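Prolo garment care labels, README 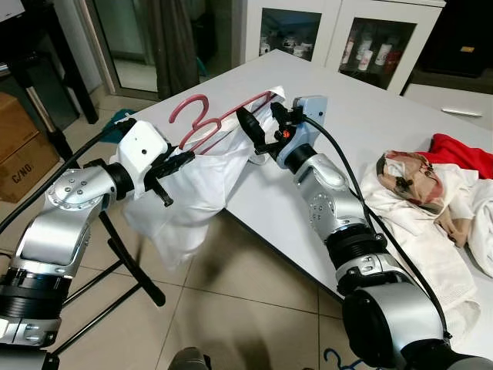 White shirt on a pinkish-red hanger, over a white table.

What this is

Transcribed care labels from secondhand clothes. One row per garment. 1,955 rows total. Text typed in by hand from the label, plus fiber content, plus what we'd do with the thing in the wash. Started as a spreadsheet for the Flarnach resale shop, got big, cleaned up in September, now here.

Files

labels.csv - main table
symbols.csv - symbol codes and plain wording
notes.txt - odd cases, unsorted, read if bored

Columns in labels.csv

id - number, no gaps
type - shirt, pants, dress, knit, coat, other
fiber_1, fiber_2 - main fiber and second fiber, lower case
pct_1, pct_2 - percent as printed. Blank if not printed. Don't sum these, thirds are dropped
wash_temp - Fahrenheit. Celcius labels converted, original kept in raw_text
bleach - yes / no / non-chlorine
dry - tumble low, tumble med, line, flat, none given
iron - 0 to 3 dots
raw_text - everything on the label, line breaks turned into a slash
lang - first language on the label
legible - 2 = all of it, 1 = parts, 0 = guessed from symbols

Known problems

798 rows have no iron value. Mostly knits. Blank means not on the label, it does not mean don't iron.

"Dry clean only" and "dry clean" got merged early on. Raw text still has the difference. Will split some day.

Faded labels. Anything with legible = 0, treat with suspicion. The wash temps there are the worst.

Four rows have silk and "tumble med" together. Checked, labels really say that. Left alone.

Shirts are way over represented, coats hardly there. Depends what came in the door. Do not use for anything like "what people wear".

Brand names removed from raw_text, size left in.

How it was typed

Nantana Suwannarat did the first pass and wrote the symbol list. Second pass by whoever was on shift Wednesday. Disagreements went back to the garment if it was still on the rack, otherwise first pass wins.

Using it

Plain UTF-8, comma separated, quotes around raw_text. Excel will mangle the accents, import it instead of double clicking. The Byun script for matching symbols to wording expects version 2 column names, older ones wont load.

License

Free to use and change, commercial ok. Credit Sirnumico please.

To do

- split dry clean values
- more coats
- fix lang for labels that start with a size
- wool vs. "virgin wool", pick one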